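Bench notebook, Tuesday, July

Tondberg altar missal, and the chapel prayer books that came in the same box

Started at 8:30. Both presses free. Missal unwrapped and left flat on the big bench under a blotter overnight, so it went straight to collation this morning. Humidity up a little on last week, windows kept shut until the paste work was done.
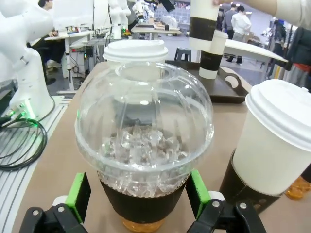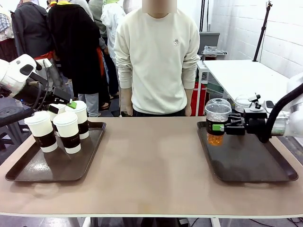 Cups on the table. The iced one is in the first; four white ones on the left tray in the second.

Missal, condition

Full leather over boards, red, faded to brown along the spine. 1292 numbered pages plus an unnumbered supplement of local feasts tipped in at the back. Sewing is sound from the start of the temporal cycle up to Lent. Then it loosens, and at the Canon it is gone altogether: two sections are held by one thread and the tape behind them has torn. Same story as every altar missal we get. The book opens at the Canon every day of its life and nowhere else gets a tenth of the wear.

Lower outer corners of the Canon pages are thin and gray from turning. Three have old repairs in clear office tape, yellowed, adhesive gone through to the other side. Wax in the gutter at the Easter Vigil, and a smaller spill at Candlemas. One leaf in the Holy Week section has a clean tear from the foot up to the second line of the rubric, no loss.

Leather tabs on the fore-edge: most present, four missing, one glued back on the wrong leaf. It is on the preface for Apostles and should be one leaf later. The chapel may have got used to it where it is. Ask before moving.

Ribbons: six originally, going by the slots in the header. Two left, green and purple, both frayed short. Everything else is a stub.

Collation

All pages present. The supplement is out of order. The feast of the chapel's patron has been put in ahead of the general instructions, most likely on purpose, to have it handy. Noted on the slip and left as found. If they want it put right it can be done when the supplement is off, not later.

Found between the leaves: a palm strip folded into a cross, two holy cards, a typed sheet of Mass intentions, a pressed flower (left a brown stain on the Assumption page, will not shift), and a burnt match. All in the envelope marked with the job number except the match, which is in the bin. Holy cards have offset slightly onto the facing pages. They go back to the chapel with the book but they should not go back inside it. Put that in the letter.

Wax

Scraped the bulk off with the bone folder, then blotter on both sides and the small iron on low. Four changes of blotter at the Vigil page, two at Candlemas. The translucent spot has shrunk but is still there. Stopped at that point. Going hotter started to lift the red in the rubrics on the test corner, and I would take a grease spot over a pink page any day.

Test for the red ink: damp swab, no movement. Warm and damp together, slight movement. So no humidifying and ironing in one go anywhere in this book. Dry heat or cool damp, one or the other. Written on the job card in capitals as well.

Tape

Carrier came up with the warm spatula on all three. Adhesive residue partly reduced with the crepe eraser. The stain stays. Filled the thin corners with light tissue, toned with a bit of tea the first time and it came out too dark, so I went back to the plain natural tissue. It looks better than the toned one did. Throw out the rest of the tea batch.

Paste

Used the Pustine wheat starch, new bag. It cooks up thicker than the old lot. At our usual proportions it stood up in the pan, and I let it down twice before it brushed properly. Sieved three times. Anyone making paste from this bag should start with more water than the card on the wall says. I have penciled it on the card but have not rubbed out the old figure yet.

Resewing

Plan is to leave the good sewing alone and resew only from the start of the Ordinary to the end of the Canon, 12 sections, onto new linen tapes run in alongside the old. First four done by lunch. The holes in the two worst sections have pulled into slots, so those got a guard down the fold before sewing. It adds a little swell. With the thin tissue it is acceptable. Knocked it down between boards and it sits level with the rest.

Thread is the unbleached, waxed lightly. The thinner one would cut the paper within a year at this place in the book.

Put sections five through nine on after lunch. Number ten has a full-page Crucifixion plate facing the Te igitur, on heavier paper, tipped in originally and now hanging by the top inch. I don't want to tip it back the same way. It will be hooked around the section and sewn through. Cut the hook from long-fibered tissue, pasted, drying under weight now. Carry on with that first thing tomorrow.

Press

The Jaka press is still creeping. Closed it at 2:15 with the text block in and the spine square, checked at 3:00 and the left side had dropped. Used the old iron one instead. The nut on the left screw wants looking at. Please do not put anything from the Tondberg job in the Jaka until that is fixed.

Prayer books

17 copies, all the same small black cloth edition, rosary and litanies and the usual novenas. These are pew copies, to be made usable and no more.

Ten need only hinges tightened. Five have the back board off. One has been chewed, at the spine end, by mice by the look of it, and it has lost the Litany of Loreto from the second page on. The last is in two halves and lacks the title page. I suggest asking if the last two can be used for parts. The missing litany could be copied on matching paper from a good one, but that is more work than the book is worth, unless it belonged to someone they care about. There is a name in pencil on the flyleaf that I can't read.

Hinges: rolled paste in with the knitting needle, waxed paper, under the boards. First five done and pressing.

For the five with loose boards I cut new cloth from the black remnant. It is a shade bluer than the old cloth. On a pew nobody will mind, but mention it.

Box

The missal will travel in a drop-back box. Mangubat quoted 300 for a made-to-measure one with a lined tray. We can make a plain one here for a good deal less if the chapel doesn't need the lining. Measurements have to wait for the resewing and the new ribbons anyway. Do not order yet.

To ask the chapel, one letter, all together

Leave the Apostles tab where it is, or move it?
Supplement order, as found or corrected?
Six ribbons again, and which colors? The old stubs are too faded to be sure of more than the red and the white.
Two bad prayer books for parts, yes or no?
Box, plain or lined?
Is the missal wanted back for the Assumption? If so the ribbons have to be ordered this week.

To buy

White ribbon, narrow. Blotters, we are down to the last packet. Needles, size as in the drawer.

Left at 5:20. Text block in the iron press, plate drying on the side bench under the marble, prayer books one to five under boards by the sink. Don't move the marble.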